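Notebook, props bench
Sunday, March 6, 2022

In on a Sunday, which Darcy Leclerc calls dedication and my family calls something else. The building heating is off, so this is written in gloves and the handwriting will not improve.

Business of the day is the household things for the Jidelholm list, mostly the wooden box, which has been on my conscience for weeks. Everything on that list is the sort of object you would find in a kitchen drawer or on a draining board, and every one of them has turned out to have opinions.

Started with the slot. Lernum's drawing gives a width to a tenth of a millimetre and then a note saying "ease to suit". I have eased. Wrapped 240 grit round a steel rule, a dozen strokes each side, then a wipe with a dry rag. The finish has gone slightly fluffy at one end and will want a dab of wax before anyone from Lernum gets near it with a thumbnail.

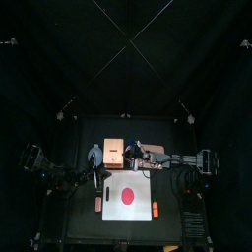

Wax is Cineck, the soft one in the flat tin. The hard one smells better and does nothing. Darcy disagrees, and has left a note on the lid of the hard one to that effect, unsigned, in Darcy's handwriting.

Spent too long on the inventory sheet. Last May somebody decided that each prop should have a number starting at 300, then restarted at 1000 when the sheet went over the page. There are therefore two systems and a gap between them large enough to park in. I have pencilled both numbers on a luggage label and will not be drawn further.

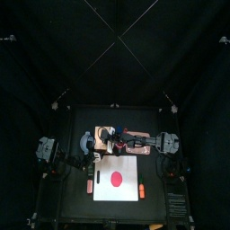
The surface question came up again. Darcy wants the black top oiled, I want it left alone, and we have compromised by doing neither. My case is simple enough: light wood on black shows you straight away where the box is sitting, and a shiny top would only give us reflections to argue over. Pale dust shows up on it too, I admit. Damp cloth, twice over, and a third go if visitors are expected.

Manalo's parcel is still missing. It has been "out for delivery" for 11 days, so either the van is very slow or the driver has settled down somewhere and started a family. Sent a polite email. Have a less polite one in drafts.
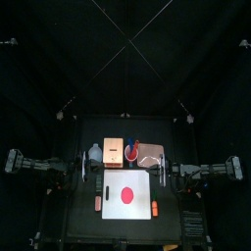
Tea at this point, and a stale hot cross bun. Went over the order for the next batch while I ate it: sandpaper, luggage labels, masking tape that isn't the cheap stuff, and one more tin of the soft wax, to be hidden. Nearly forgot felt pads. The current ones come from the underside of a chair in the meeting room, and the chair has started to squeak during calls.

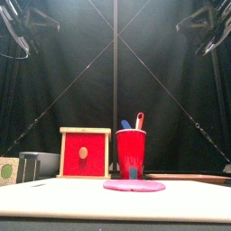
Red front, peach-orange knob, on the white top.

To do:
Wax the fluffy end of the slot
Ask Lernum what "suit" means, in writing
Chase Manalo again, 4 o'clock at the latest
Replace the chair's felt pads before somebody looks

Darcy, if you are reading this, the heater under my bench is mine and I know which way round I left it.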